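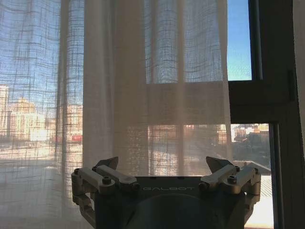

Veerle Boersma wrote to me after my last post that I should stop translating in my head, because it makes me slow and it makes me tired. She learned Swahili in two years, so I take her seriously. But I have lived with three languages for a long time now, and I am still not sure that her advice is possible for everybody.

I want to write a little about how it goes with me. In the morning, before my coffee, I have only my own language. If the telephone rings at seven and it is somebody speaking English, I answer like a child. By eleven o'clock I am quite good. In the evening it depends on the company. With Halima Mbwambo and her brother Gitau I can talk until midnight and make jokes, also bad ones. With the lady from the insurance I forget the word for "roof".

When I first moved, I bought a notebook and wrote in it 20 new words every day. I kept this up for one month, in September, and I was very proud. Then I tried to use the words at the market and I found that I had learned "to hesitate" and "chimney", but I could not ask if the beans were from this week. The woman at the stall was patient. She held up the beans and said a word, and I said it back, and she laughed and said it again. That word I still know. From "hesitate" I needed to look up the spelling just now.

After that I changed my method. I write down only what I have needed and did not have. Some days it is one word, some days it is nothing. The notebook has 100 pages and I am now on page 32, so you can see I am not in a hurry. On page 11 there is only one sentence, "Can you hold this for me", and I remember exactly the heavy bag and the man to whom I could not say it.

What Veerle says about translating in the head is true for short things. Good morning, how much, no thank you, these come by themselves now. For feelings it is different. When I was angry with the removal firm last year I prepared the whole conversation in Dutch, turned it into English on paper, and read it out on the telephone. The man from Avance listened politely until the end and then asked me to repeat my customer number. I had not prepared the number.

Tineke De Haan has another idea. She reads the same novel in two languages, one chapter in the first and then the same chapter in the second. I tried it with a detective story. I must admit that I knew already who was dead, so it was not so exciting, but I did notice how people say "I suppose so" when they mean no. This was worth the money for the second copy.

Next week I begin a conversation evening with Mercy Lyimo, at her kitchen table, one hour English and one hour Swahili. She has asked me to bring a subject. I am thinking of beans.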